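工作本
2020年7月25日

早上来得很早，趁屋里还没热起来先把奶酪素调了。昨晚临走前把三份夸克奶酪从冰箱里拿出来，想让它回到室温，今早一开盖子，表面已经有点发酸的味道，不难闻，就是提醒我明年夏天别再这么干。Areeba 说她在家做的时候都是直接从冰箱里拿，硼砂水热一点就行。记下来，下次试。

先把今天的用量写在这里，免得又像二月那本一样，配方写在信封背面，然后信封拿去寄了。

低脂夸克 2,503 克（本来要两公斤半，最后一勺手重了，懒得舀回去）
硼砂 132 克，溶在热水里
水先少加，后面看着补
颜料另记

硼砂要一点一点倒。我今天倒得还算耐心，刚开始那几分钟什么都看不出来，白乎乎一盆，我照例怀疑自己买错了奶酪，然后突然就开始发透，像煮过头的米汤，勺子提起来能拉一条线。这个时刻我看多少次都喜欢！静置的时候去喝了咖啡，回来再过筛，筛子上剩下的疙瘩比上一批少得多。上一批用的是超市那种带奶油的，脂肪高了，刷出来一块一块泛油光，Kendra 远远看了一眼就问我是不是拿黄油刷的墙。

过筛用的是旧的那个尼龙筛。金属的那个眼太细，等到天黑也滤不完，下次谁再把它放在水池边上我就把它藏起来。

颜料这次全部提前一晚用水泡成糊。赭石没问题，绿土还是老样子，浮在上面不肯下去，滴了几滴酒精才听话。Warodlow 寄来的那袋群青比之前的偏紫，我拿旧样卡在窗口对了很久，确实偏紫，我没看错。给他们写了信，问是不是换了货源。在收到回信之前，群青那一组先标个问号，不作数。

Golleser 那边的活是两扇旧百叶窗加一截楼梯间的墙裙，业主想要那种“奶奶家厨房”的灰绿色。原话。我问她奶奶家厨房在哪儿，朝哪边，她说朝北，窗外有棵很大的胡桃树。行吧，那我大概知道了：灰多一点，绿要发闷，不能鲜。Clémence 的意见是直接在绿土里加骨黑，我更想用一点点生褐压，骨黑一多就像学校走廊。两种都做，让业主自己挑。

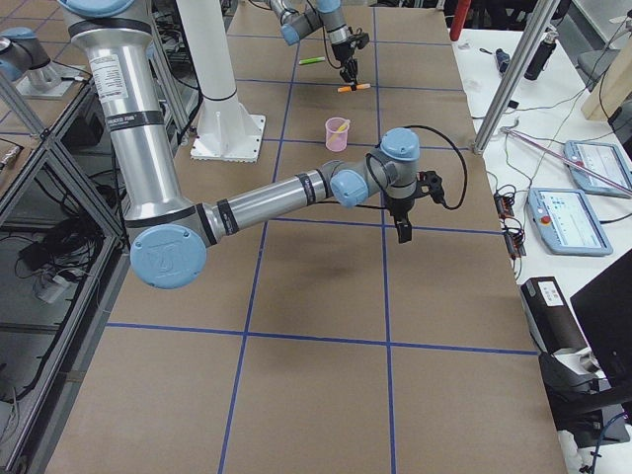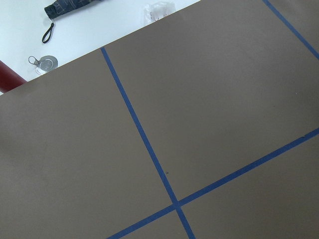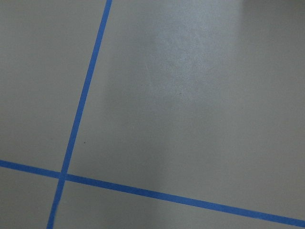
酪素漆做样板，最烦的是一块和一块之间的边界。稀的那几档会往外爬，等它干了再看，相邻两个颜色早就互相串门了，到底哪一档的遮盖力好根本说不清。以前我用铅笔画格子，刷两遍以后铅笔线就没影了，还有一次铅粉蹭进了白色里，整排发灰。这回改用贴的，就照第二张里那块棕色板子的样子，蓝色美纹胶带往上一拉，板面分成一块一块，哪块归哪块很清楚；第三张灰底上两条蓝带子交叉的那种分法，留给只比两三个变量的小板用，横着换颜料，竖着换稀释度，刚好。胶带别贴太早，我的经验是底子干透再贴，刷完趁漆还没完全硬就撕，慢慢地往回折着撕。等全干了再撕，边上会带起一层皮，酪素脆，补都不好补。

今天一共刷了 11 块样板，底子有三种：石灰砂浆的、石膏的，还有一种是旧松木刨光后直接刷。写一下第一遍的印象，趁还记得。

石灰砂浆上最好刷，吸水均匀，刷子一过去几乎马上变哑。绿土加生褐的那块湿的时候吓人，像池塘底，半干以后就浅下来了，我很喜欢。绿土加骨黑的那块偏冷，单看也不错，放在一起就显得有点闷闷不乐。Clémence 坚持说闷闷不乐正是业主要的。

石膏底吸得太猛，刷子拖不动，第二刷下去会把第一刷拉起来。应该先喷水，或者先上一遍很稀的酪素水当底。我两样都没做，急。这几块留着当反面教材，背后写了“没打底”，谁也别拿去给客户看。

松木上的比我预想的好。木纹透出来一点，节疤周围泛黄，过几天大概还会更黄。Leszek 说可以先用虫胶封节疤，可是虫胶上面酪素抓不抓得住，他也没把握。Leszek Nowakowski 修家具修了大半辈子，连他都说“你试试看再告诉我”，那就只好试。下周留一块带大节疤的，一半封一半不封，中间也贴胶带隔开。

稀释的事要单独记一笔。1 份漆 1 份水，三种底都遮不住，但第二遍的颜色层次很漂亮。1 份漆半份水，一遍差不多，两遍够，就是刷痕明显，尤其是用那把短毛刷的时候。长毛的旧刷子反而干净，毛都岔开了，岔得正好。千万别把那把扔了，Maham，我知道你看它不顺眼。

又及，Maham 问酪素漆能不能上浴室墙。我的回答还是：淋浴间里别，洗手台那面可以考虑，外头再上一层稀的亚麻油乳液。乳液配方在 Wedelus 那个活的记录里，绿皮的那本，翻到夹着糖纸的那页。油放多了会黄，尤其是背光的墙，Wedelus 的储藏室门后面就是这么黄的，关着门，不见光，半年就成了奶茶色。业主说挺好看，我可不敢再来一次。

刷具和容器：
调漆用了那只 20 升的白桶，装得太浅，搅拌头老是碰不到料，溅了我一鞋。下次这个量用小桶。
铝盆不要用。硼砂水放在里面一晚上，盆壁花了，漆里有没有带东西进去我不敢说。搪瓷的可以，玻璃的最好。
刷子用完马上冷水洗，热水会让它糊在毛根里。我今天接了个电话，回来就硬了一把，泡在硼砂水里救，还没救回来。

保存也写一句。这东西放冰箱里顶多两三天，天热更短。闻到氨味就倒掉，别心疼。加丁香油能多撑一阵，我试过，整个屋子闻着像牙科诊所，Kendra 抗议，于是没有再加。今天剩的半桶我倒进两个带盖的瓶子，放在最下面那层，标签写了日期和“不是酸奶”。上回那件事大家都记得。

耐擦的结果要等。老规矩，先放着，等干透了再用湿白布来回擦，看掉不掉色。现在拿手指摸，赭石那组还会沾一点粉，颜料加多了，粘结料不够，下一批减。绿土那组倒是干净，估计是它本身颗粒细，或者我那一勺舀得少，没有称，只记了“一勺”，我又犯这个毛病了。以后颜料一律上秤，写在这里给自己看。

Arango 那边来信催墙裙的报价，我还没算。砂浆底要不要重做得先去敲一遍墙，空鼓的地方多不多，电话里说不清楚，对方说“听起来都挺实的”，上次也是这么说的，结果整片掉在我脚边。约了下周过去，带木槌、喷壶、那块绿土生褐的小样，还有手电，那条走廊黑得很。

要买或者要问的：
夸克，低脂，别买带香草味的（说的是我自己）
美纹胶带，蓝的，宽窄都要
硼砂还有，够再做一批
问 Warodlow 群青
问 Clémence 借她那块比色的白瓷板
虫胶片，看看罐子里还剩多少，结块了没有

傍晚又去看了一遍样板。光斜过来，砂浆上那几块的颜色跟中午差得很远，绿的几乎成了灰的。业主来看的时候要约在上午，或者干脆让她把小样带回去，放在楼梯间里住几天。石膏底有一块起了细裂，靠右下角，刷得厚的地方，铅笔圈了，明早再看有没有变长。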